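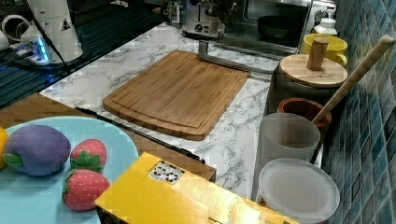 Bamboo cutting board on a white counter with gray veining

How to Seal the Joint Behind Your Countertop

Skornard Home Notes: Weekend Jobs

I love this job. It takes one evening, it costs less than a pizza, and it makes a ten-year-old kitchen look like somebody just finished it! If the line where your counter meets the wall is cracked, gray or pulling away, you can fix it yourself, and you don't need to have held a caulk gun before.

I've done this in three kitchens now (two of mine and one rental on Filton Street), and the steps below are the ones I wish I'd followed the first time, when I skipped the tape and spent an hour picking silicone off the tile.

What you need

A tube of 100% silicone kitchen and bath sealant
A caulk gun with a smooth rod, if you can get one
A plastic scraper and a utility knife with a new blade
Painter's tape
Rubbing alcohol and a pile of lint-free rags
Disposable gloves
A caulk finishing tool, or a finger and a little patience
Foam backer rod, only if you have a wide gap

On color: clear is forgiving, white looks crisp against white tile, and most stores carry a gray or almond too. Hold the color chip up to your own counter in daylight if you can. My first "white" was closer to vanilla and it bugged me for a year.

Step 1: Get the old stuff out

Clear the whole back edge of the counter. All of it, even the toaster you think you can work around.

Slice along the top edge of the old bead where it touches the wall, then along the bottom edge where it touches the counter. Keep the blade flat and go slowly. With luck, the old sealant will lift in one long rubbery strip, and that is a deeply satisfying thing to pull. More likely you'll get it in pieces. Push the plastic scraper under whatever is left and keep going until you can run a fingertip along the joint and feel only counter and wall. New silicone doesn't stick to old silicone, so don't talk yourself into leaving the stubborn bits.

Use plastic on the counter surface itself. A metal scraper can mark laminate, and it can scratch some stone.

Step 2: Clean and dry

Vacuum the gap with a crevice tool. You'll be amazed at what lives in there (mostly crumbs, in my case, plus one earring). Then wipe the joint with a rag dampened with rubbing alcohol. Try a hidden corner first if your counter has a painted or lacquered finish. Open a window and keep the stove off while you do this.

Let it dry for 40 minutes. If the joint got properly wet at any point, leave it overnight.

Step 3: Check the gap

Anything narrower than a quarter inch can take sealant on its own. Wider than that, press foam backer rod into the gap first, so it sits just below the surface. The bead then has something to rest on, and you won't use up two tubes filling a hole.

My Serkness kitchen ran 110 inches along the back wall, with a gap that started at nothing and opened up to nearly half an inch by the window. I used backer rod for the last 59 inches only.

Step 4: Tape both sides

Run one line of painter's tape along the wall and another along the counter, leaving an even channel between them a little wider than the gap. Press the edges down hard with your thumbnail. This is slow and slightly boring and it's the reason the finished line looks so good!

Step 5: Lay the bead

Cut the nozzle at an angle, and cut it smaller than you think. You can always cut again.

Start in a corner. Hold the gun at 45 degrees, squeeze steadily and move at one speed along the joint. Try to finish each wall in a single pass. If you have to stop, release the trigger plate right away or the tube will keep oozing onto your nice clean counter.

Practice on cardboard first. Two or three lines and you'll have the feel of it.

Step 6: Smooth it and pull the tape

Work fast from here, as silicone starts to skin over in minutes. Draw the finishing tool (or a gloved fingertip) along the bead in one light stroke, wiping off the extra as you go. Then peel the tape while everything is still soft, pulling it slowly away from the joint at an angle.

If peeling leaves a tiny ridge, one more very light stroke will settle it. Then hands off.

Drying time

Read your tube, because they vary a lot. The one I used asked for 24 hours before any water. I start on a Thursday after dinner, eat takeout on Friday, and have the kitchen back for the weekend.

What about the sink?

Same method, with one extra: fit the tape in short pieces around the curves. Budget more than 60 minutes for a full sink rim. I've got a separate page on faucet bases from when I redid the one at Nisbet, and the old putty there was a whole different adventure.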